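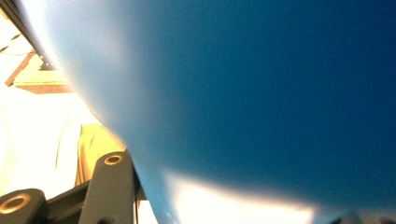
Cómo probar en su casa si una máquina ya puede hacer una tarea doméstica

Guía paso a paso, por Iulian Dinu

Muchas personas me escriben con la misma pregunta: si ya vale la pena comprar un robot para la casa, o si todavía hay que esperar. Mi respuesta corta es que depende de la tarea y de cómo se mide. Una demostración en un video de dos minutos no dice casi nada. En esta guía explico el método que uso yo para evaluar una tarea concreta, con una hoja de papel, un cronómetro y una mañana de sábado libre. No hace falta saber programar.

El método sirve para un brazo alquilado, para un robot prestado por un taller o para una herramienta con pinza que se lleva en la mano y con la cual una persona enseña el movimiento. También sirve, con pocos cambios, para un taller pequeño. Yo lo aprendí en el taller Bautista, donde lo aplicamos a la clasificación de piezas antes de llevarlo a las casas.

Lo que se necesita

Una sola tarea, escrita en una frase.
Los objetos verdaderos de la casa, con su desgaste normal.
Un cronómetro. El del teléfono es suficiente.
Una hoja con cuatro columnas: intento, resultado, tiempo, ayuda.
Una segunda persona que anote, si es posible.
Cinta adhesiva de papel para marcar posiciones en la mesa o en el suelo.

Paso 1. Escribir la tarea como una frase con final

«Ordenar la sala» no es una tarea que se pueda medir. «Recoger los objetos del suelo y ponerlos dentro de la caja grande» sí lo es, porque tiene un principio y un final que dos personas reconocen de la misma manera. Si usted y su ayudante discuten sobre cuándo termina el trabajo, la frase todavía está mal escrita.

Ejemplos de frases que me han servido:

Sacar los platos del escurridor y apilarlos en el estante bajo.
Doblar una toalla de manos en cuatro y dejarla sobre la pila.
Levantar un recipiente vacío del suelo y colocarlo sobre la mesa, boca arriba.
Meter los calcetines en un cajón abierto.

La tercera parece la más fácil y ha sido la que más problemas me dio. Vuelvo a ella en el paso 4.

Paso 2. Hacer la tarea usted mismo, despacio

Antes de encender cualquier máquina, haga la tarea seis veces con una sola mano y usando solamente el pulgar y el índice. Es una manera bastante fiel de sentir lo que siente una pinza de dos dedos. Va a notar que en muchos momentos quiere usar la otra mano, la palma, la rodilla o la cadera para empujar un cajón. Anote cada uno de estos momentos. Son los lugares donde la máquina va a tener dificultad.

Yolotzin Barrera hizo este ejercicio en su cocina con una pila de platos hondos y dejó de hacerlo en el segundo intento, pues no podía separar un plato del otro. En diez minutos ya tenía la información que buscaba: para aquella tarea, con aquellos platos, una pinza sencilla no era suficiente.

Paso 3. Clasificar los objetos por su tamaño respecto a la pinza

Mida la apertura máxima de la pinza y haga tres montones.

Montón A: objetos que caben enteros entre los dedos. Un vaso, una cuchara, un calcetín.

Montón B: objetos que no caben, pero que tienen un borde, un asa o un pliegue por donde se pueden tomar. Un balde, una canasta, una almohada.

Montón C: objetos que no caben y que tampoco ofrecen por dónde tomarlos. Una pelota grande, un recipiente liso puesto boca abajo, una caja cerrada con las esquinas redondas.

Las máquinas que he probado hasta ahora trabajan de forma aceptable con el montón A y de forma irregular con el montón B. Con el montón C casi siempre hay que cambiar la tarea, por ejemplo empujar el objeto en vez de levantarlo, o cambiar la mano de la máquina. Las manos con ventosa ayudan cuando la superficie es lisa y limpia, pero una casa no siempre es limpia.

Paso 4. Mirar lo que mira la cámara

Este paso lo olvidan casi todos. Muchas pinzas llevan la cámara muy cerca de los dedos. Cuando el objeto es pequeño esto es una ventaja, porque se ve bien el contacto. Cuando el objeto es grande, pasa lo contrario: al acercarse, una superficie azul y curva puede llenar casi toda la imagen, y a un lado quedan apenas los dedos de la pinza y un poco de fondo. Una superficie de un solo color, sin letras ni esquinas, da muy poca información sobre la distancia y sobre el sitio donde está el borde.

La luz empeora el asunto. Si entra fuerte de un lado, el fondo se pone blanco, el lado iluminado del objeto se ve pálido y en el plástico brillante o semimate aparece un reflejo que el programa puede tomar por otra cosa. En mis primeras pruebas con el recipiente yo pensaba que fallaba el brazo. Fallaba la imagen, y me tomó dos fines de semana entenderlo.

Para revisarlo, haga esto:

Lleve la pinza a la distancia de agarre y guarde una imagen.
Pregúntese si usted, con esta única imagen, sabría dónde está el borde del objeto.
Si la respuesta es no, aleje la pinza hasta que el borde se vea y marque esa distancia con cinta.
Baje la persiana a la mitad, guarde otra imagen y compare las dos.

Si una persona no puede decidir con la imagen, es poco prudente esperar que lo haga la máquina. Hay sistemas que recuerdan lo que vieron antes de acercarse, o que tienen una segunda cámara en el techo o en la base, y en estos casos el problema es menor. Pregunte al vendedor cuál de las dos cosas tiene el suyo.

Paso 5. Preparar las posiciones

Marque con cinta seis posiciones de salida para el objeto. Dos deben ser cómodas, en el centro de la zona. Dos deben estar cerca de un mueble o una pared. Las otras dos deben ser las posiciones molestas que su casa produce sola: debajo del borde de una mesa, apoyado contra una cortina, encima de una manta.

No cambie las posiciones durante la prueba, tampoco para ayudar. Sé que es una tentación grande.

Paso 6. Hacer los intentos y anotar

Haga ocho intentos en cada posición. Para cada intento escriba una de estas palabras:

Bien – la tarea terminó como dice la frase, sin que nadie tocara nada.
Ayuda – terminó, pero alguien movió el objeto, la silla o la máquina.
Mal – no terminó, o terminó en otra cosa.

La columna de tiempo se llena siempre, también en los intentos malos. Un intento que falla en diez segundos es mucho menos costoso que uno que falla después de cuatro minutos, y en la vida diaria esta diferencia se siente.

Fulgencio Villalobos me enseñó a escribir además una palabra sobre la causa: vista, agarre, camino o soltar. «Vista» quiere decir que la máquina no encontró el objeto o no supo su distancia. «Agarre», que lo tocó y no lo sujetó. «Camino», que lo perdió o chocó al moverlo. «Soltar», que llegó al destino y no lo dejó bien. Con estas cuatro palabras se puede leer la hoja después de un mes y todavía entenderla.

Paso 7. Leer los resultados sin entusiasmo y sin enojo

En nuestro cuaderno, donde juntamos pruebas de varias casas y del taller, hay ahora 2724 intentos anotados. De las hojas más recientes separé 142 intentos malos con objetos del montón C y los volví a leer uno por uno. La palabra que más se repite en ellos es «vista», y la segunda es «agarre». «Soltar» aparece poco, por la razón simple de que la máquina casi nunca llegaba hasta allí.

Sus números van a ser otros. Lo importante es separar los intentos «bien» de los intentos «ayuda», porque los vendedores suelen sumarlos. Si de ocho intentos hay seis con ayuda, usted no tiene una máquina que hace la tarea, tiene una tarea nueva que consiste en cuidar a la máquina.

Mi regla personal es la siguiente. Si en las posiciones cómodas hay menos de seis «bien» de ocho, espero y repito la prueba cuando hay un programa nuevo. Si en las cómodas va bien y en las molestas va mal, pienso en cambiar la casa un poco: otro lugar para el objeto, una persiana, un recipiente con asa.

Problemas frecuentes

La pinza empuja el objeto y este se va rodando. Pruebe primero sobre una alfombra. Si allí funciona, el problema es la fricción del suelo y no la máquina.

Los dedos se cierran antes de llegar. Suele ser un error de distancia. Pegue dos tiras de cinta de papel en forma de cruz sobre la superficie lisa y repita ocho intentos. Si mejora mucho, ya conoce la causa.

Funciona por la mañana y no por la tarde. Revise la luz del paso 4. Macario Becerra resolvió este problema con una cortina fina y no tocó ningún ajuste.

El brazo se detiene a mitad del camino. Mire el cable antes de llamar al servicio técnico.

Sobre los equipos

Me preguntan por marcas. He trabajado con un brazo de Irasley y con una pinza de mano de Vomora, y ambos me parecen correctos para aprender. No he probado todavía el equipo de Aretti y por eso no opino. Hermenegildo Zepeda lo tiene en su taller desde agosto y prometió mandarme sus hojas, con las mismas cuatro columnas. Cuando las reciba, agregaré una sección a esta página.

Si usted hace la prueba, me interesa especialmente el montón C. Escriba la frase de la tarea, el color y el acabado del objeto, y de qué lado entraba la luz.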